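Speaker notes – equipment planning session
Talk title: What does a folding robot cost before it folds anything?
Slot: 30 minutes including questions. Valbona Tomić is chairing and she will cut me off.

1. Opening

Say up front that I run a laundry budget. I don't build these things and I don't sell them. Hrvoje Nikolaidis asked me to speak because I was the one who wouldn't sign the Arnier quote.

Ask for a show of hands: who has been told a robot will "pay for itself"? Then ask who has seen the sums. Wait. Don't fill the silence.

2. What you're buying

Two arms bolted to a rail, a mat, a plastic basket and a heap of clothes. Point out how small the work area is. Our sorting tables at the Mendico site wouldn't fit inside it, and neither would a fitted sheet. Point at the cables too. Every one is a spare part, so ask who stocks it and how long it takes to get here.

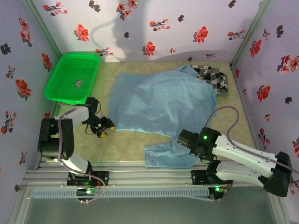 3. The quote against the budget

The line everyone reads is the hardware. Stikton's price was $1359 an arm, and that went down very well in the meeting. You need two, and that's still cheap next to a flatwork folder.

Now the lines that weren't on it:
– Setup and training time. Our supervisors logged 310 hours on paper before we'd agreed to anything, mostly in planning meetings.
– Someone to stand beside it. Popescu's proposal put this under "existing staff". My existing staff have jobs.
– Floor space, power, guarding, insurance. Get the insurer's answer in writing.
– Replacement grippers. I asked three suppliers how long a set lasts and got three different units of measurement.

Slow down on this slide. People photograph it.

4. Shirts are hard

A towel is a rectangle. A shirt has sleeves, cuffs and buttons, and it comes out of the basket in whatever shape it likes. Look at the creases in the blue fabric, and then at that one small button near the bottom.
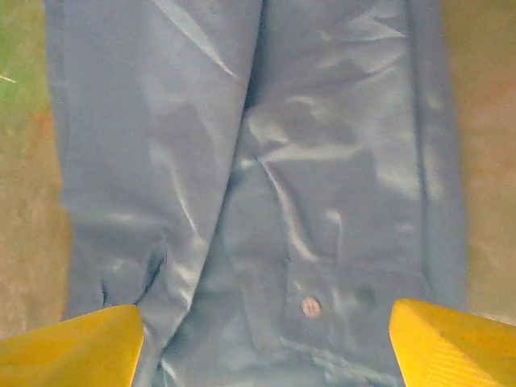
Ask your vendor what happens when a finger closes on a button. Ask for the failure rate on garments they didn't choose, out of a bag you packed yourself. We sent 400 mixed pieces to one supplier and asked for results on all of them. They sent back a very nice brochure.

I'm not saying never. If someone shows me a full shift on my own linen, at a colour and fabric mix I recognise, I'll find the money in the November round.

5. What I'd put in the plan

Rent before you buy. Budget for a second year of support at the same time as the first. Write down the number that would make you stop, and give it to somebody outside the project.

Leave ten minutes for questions. If Hrvoje asks about the towel line, tell him it's a separate capital request and he knows it.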